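Collecting demonstrations with us: your questions

I get the same emails every month from people who are joining us for a session, so I've finally typed the answers up. I'm Idalina Calado and I look after demonstration collecting for the Nandari project. If yours isn't covered, write to me anyway, I don't mind!

What will I be doing, exactly?

You'll be steering a robot arm through small household jobs while the computer records everything: the joint positions, the camera views, when the gripper opens and closes. Pick up the cup, put the toy on the tray, that kind of thing. One go from start to finish is an episode, and the episodes are what the model learns from.

Do I need to know anything about robots?

Nope. Hideaki Sakamoto gives everybody a practice run first, and those episodes never go into the set. Most people feel clumsy for a bit and then suddenly stop thinking about their hands.

How many episodes will I record?

We ask for 100 per person, split over 3 visits. Andri Ammann once did 117 because he'd lost track (and was enjoying himself, I think).

Why toys and crockery?

They're cheap, they're all different shapes, and they're awkward in different ways. A soft toy squashes when you grab it, a glass doesn't, and see-through things are a proper headache for the cameras. We want all of that in the examples. 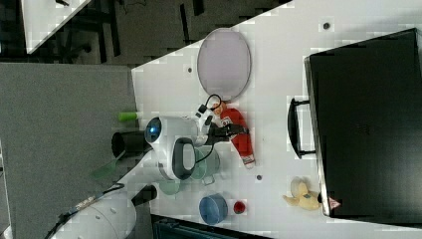

Going in for the red plush toy, with the green glassware and the duck sharing the table.

Should I tidy the table between episodes?

Please don't! Move things about a bit, turn a bowl, swap two objects over. If everything sits in the same spot each time, the model learns the spot and pays no attention to the object, and we only find out in testing. The on-screen prompt tells you which object you're after. The rest can sit wherever the arm can safely work around it.

What if I drop something or miss?

Carry on and have another try. We're very happy to keep a fumble followed by a good recovery, as the robot needs to see how to get out of trouble too. If the object ends up on the floor, stop the episode and mark it "failed". Don't delete it, though. Esi Quansah goes through the failed ones and she does use them.

How fast should I go?

Steady. People speed up once they're comfortable and the movements get jerky, which makes the recordings harder to learn from. And try not to hover while you decide what to do next, or the robot picks up the hovering as well.

Will I be recorded?

The cameras point at the table, but your hands or sleeves may turn up in a view now and then. Tell me if you'd like an episode taken out and I'll do it, no need to say why.

Can I bring my own objects?

Yes please, up to 6, as long as they aren't sharp, full of liquid or precious to you. Let me know beforehand so I can add their names to the prompt list. The next new batch goes in during October.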